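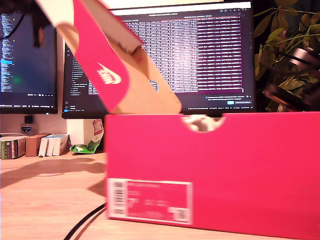
Kiroron is the little desktop arm kit from Nurnovach, and I've had it clamped to my desk since September, which my houseplant has borne very well. I promised a few of you a proper look at it doing ordinary jobs, so I've gone with shoeboxes, as lids are far harder than blocks. The pink lid is up at a steep tilt here, with the swoosh tilting along with it, and I do love that angle! The kit runs 2 motion profiles, gentle and brisk, and I'd start anybody on gentle.

The same Nike box with its lid on, a Court Royale in size 7.5. The front edge of the lid is a bit worn and creased, and I rather like a tired box for this, as the shops never seem to sell crisp ones to my house.
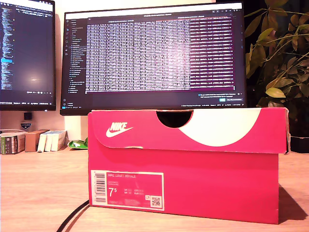

Price and where to get it
The kit is £193 from Skiltido, or £200 with the spare finger pads (do get the pads). Murali Annamalai at Texier answered all my setup questions, bless him, and he'll lend one out for 10 days if you'd like a go first.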